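3 min read

Greenwood Court, Plonwood — two-bedroom retirement apartments

The brochure calls Greenwood Court "resort living". It has 171 apartments, one pool and a gym with four machines, so judge that for yourself. The building dates from 2006 and the lifts feel like it.

Service charge is 336 a month, and the sales office won't say how often it has gone up. Ask. Parking is extra. The Lernine bus stops at the gate — hourly, until six.

The reservation fee is 3000, which they describe as "fully refundable". Get that in writing before you pay it.
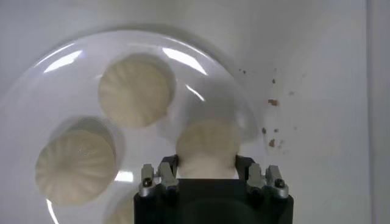
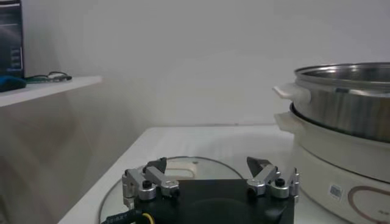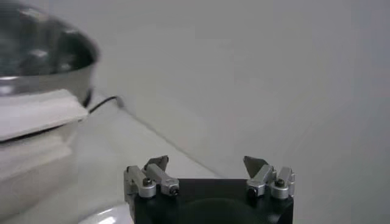 Plonwood, 27 Sep 2023

Viewings are by appointment. Ask to see a flat on the road side too.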